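Turnach hand gripper

Share 15 | Comments 2

The Turnach hand gripper is a home-built, hand-held gripping tool with two fingers, made in a shared workshop in Edham by Teodoro Estrella and Bjarke Bech. A person holds it and moves it through a task, and the recorded motion is meant to be used later to train a robot arm. It has been called a low-cost robot project, a label that is open to question, as no arm has been shown running on its recordings.

Background

Estrella began the design in December as a replacement for a toy claw he had been taping to a broom handle. Bech joined to do the electronics. The first version used a bicycle brake lever and a return spring from a door latch. It closed quickly and opened when it felt like it. The second version, named Rurkine in the build notes, kept the lever and changed the spring, and is the one usually meant when the tool is discussed.

The builders put the cost of parts at 200 dollars. That figure leaves out the camera, workshop dues and every finger that was thrown away. A fair total would be higher — how much higher cannot be worked out from the notes.

Design

The tool has two facing black fingers, each with a beveled edge. They are bolted on and can be swapped, and the notes treat them as wearing parts. Work is done on a table with a white covering, which the builders say makes edges easier to pick out in the recordings. No comparison with a bare table has been published.
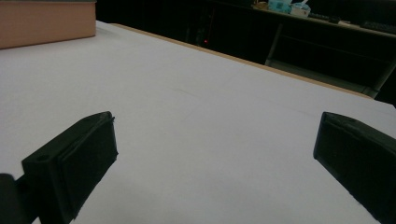 Claims and testing

The notes report 618 recorded attempts at picking up small household items, of which 569 are marked as good. The number is quoted often and deserves care. "Good" was decided by the person holding the tool, who was usually also the person who built it. Attempts dropped in the first second were restarted and left out of the count. Nothing in the record says how many of those there were.

It is also unclear what the figure measures. A human hand guided every attempt, so a good result says something about the fingers and a lot about the wrist behind them. Whether a motor could copy it is a separate matter. Bech has written that the recordings are "clean enough." Clean enough for what, he does not say.

Reception

A rival builder using the name Thygesen copied the fingers from the posted drawings and reported that flat items such as coins and cards could not be lifted at all. Estrella replied that the tool was never meant for flat items, although an early page of the notes lists playing cards among the goals. The page was edited on February 18, 2020, and the cards are gone.

Other users of the Edham workshop have borrowed the design for reaching into tight places, with no recording involved. This may be its most settled use so far.

See also

Reaching tool
Parallel gripper
Robot learning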